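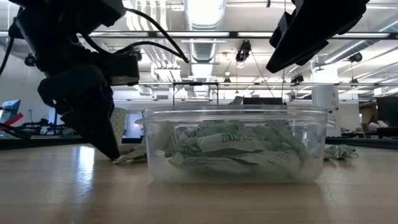 ## 4. Setting Up the Countertop Compost Bin

1. Wash the bin and lid with dish soap, then let both dry.
2. Press the charcoal filter into the lid until the tabs click.
3. Line the bottom with one sheet of newspaper.
4. Add fruit and vegetable scraps, coffee grounds and eggshells.
5. Empty the bin every three days.

**Note:** Candy and snack wrappers go in the trash, including paper ones with a shiny coating.

**Caution:** Do not put meat, dairy or cooking oil in the bin.

Replace the filter after 14 weeks. To order one, quote part number 1723 to Ogundipe.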